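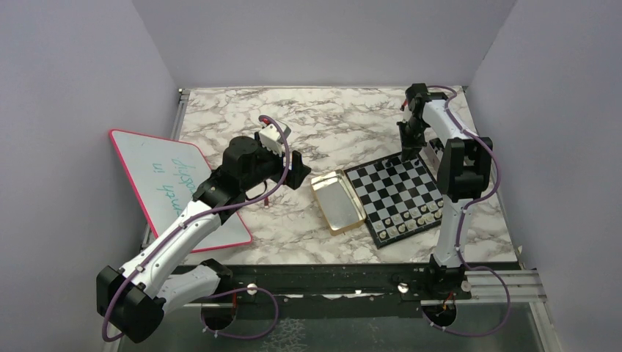

The Brendska Two-Arm Bench Kit is supplied to schools, libraries and small training centers as a complete station for teaching robot handling. This guide explains how to prepare the station for its first supervised exercise, in which the arms place chess pieces on a board. Chess is a suitable first subject because the squares give every piece a known position, and a placement that misses its square is easy to judge. In the layout used throughout this guide, the chessboard lies right of center on the marble-patterned tabletop, with a shallow metal tray directly against it, and the open box of small black pieces stays beyond the right edge of the board. The light pieces are already standing in two rows along the side nearest the front. The black pieces are the subject of the exercise.

Who should use this guide

The guide is written for instructors who have completed the Mukik introductory module or have equivalent experience with a small jointed arm. No programming is required. Learners should be seated at the control desk and should not reach over the tabletop while the arms are powered.

What you will need

The Bench Kit with both arms mounted on the front rail
The Mukik control software, installed and licensed
One full chess set with a board
A shallow tray with a low rim
A small whiteboard and a marker
Soft cloth for wiping the gripper fingers

The chess set, tray and whiteboard are not part of the standard order. They may be purchased together as the Wumbei activity pack, part number 1465, or you may use items you already own. Pieces with a clear neck below the head are easier to grip than pieces with straight sides.

Step 1. Inspect the station

Switch off power at the desk before you begin. Check that each arm is firmly seated at its base and that the knobs along the front beam are hand-tight. Do not use a tool on them.

Follow each purple cable from the base to the wrist with your fingers. The cable should hang in open loops at the elbow and at the base so that the joints can turn through their full range. A cable that is pulled straight when the arm is folded will be strained when the arm reaches out. If you find one, release the nearest clip, feed in more length and close the clip again.

Step 2. Place the board and the tray

Set the board where the right arm can reach its far row without straightening completely. The board does not need to be square to the table. A slight angle often gives the right arm a more comfortable approach, and the software corrects for it in Step 4.

Place the tray to the left of the board, with one side touching it. Both grippers should be able to reach the tray. It serves as the handover point: one arm sets a piece down there and the other picks it up. Keep it empty until the exercise calls for it.

The whiteboard may lie on the left side of the table. Learners use it for the names of the current task and team. Write on it before the arms are powered – the left forearm passes over this area, and the whiteboard should not be moved once work is under way.

Step 3. Power on and find home

Turn on the desk switch and wait for the status light on the desk unit to become steady. Select Home Both Arms in the Mukik software. The arms move one after the other, left arm first. Keep one hand near the stop button until both have come to rest.

If an arm stops before it reaches home, the software displays code 344. In most cases the arm has met an object on the table. Press Stop, clear the obstruction and repeat the homing command. Should the code appear again with a clear table, contact Brendska service before continuing.

Step 4. Teach the board

Choose New Surface, then Chessboard. The software asks for the near left corner square and the far right corner square. Guide the right gripper to each in turn using the hand controller, lower it until the fingertips are just above the surface, and press Save. The remaining squares are calculated from these 2 points.

Test the result by sending the gripper to several squares in the middle of the board. If it drifts to one side, the board has probably shifted since the first corner was saved. Small pads of removable putty under the corners will prevent this.

Step 5. Place the first pieces

Begin with the far row. The learner selects a piece in the box, closes the gripper gently, raises it well clear of the box wall and moves to the assigned square. The piece should be lowered slowly, released, and left standing before the arm withdraws straight up. Withdrawing at an angle is the most common cause of fallen pieces.

We recommend a grip force at the lower end of the scale. New operators tend to squeeze too hard, and light plastic pieces can spring out of the fingers. If a piece falls, leave it where it lies and let the learner recover it with the arm. Recovery is a useful exercise in its own right.

Continue until the two dark rows are complete. A first group will usually need around 2 class periods, with learners taking turns at the controller.

Step 6. Add the second arm

Once the right arm can be operated with confidence, introduce the handover. The left arm places a piece in the tray and moves away. Only then does the right arm approach. The software can enforce this order through the setting Shared Zone, and Brendska advises that it remain on for all beginner groups.

Closing down

Return both arms to home, switch off power and wipe the gripper fingers with a dry cloth. Cover the station if it will not be used until the following week.

Ordering and support

The Bench Kit is available from Brendska directly and through Pritorberg, which also offers on-site installation and a half-day instructor course. Quote reference 1961 when requesting a school price. Orders received in January are normally delivered before the spring term. Replacement fingers, cable clips and knobs may be ordered separately at any time.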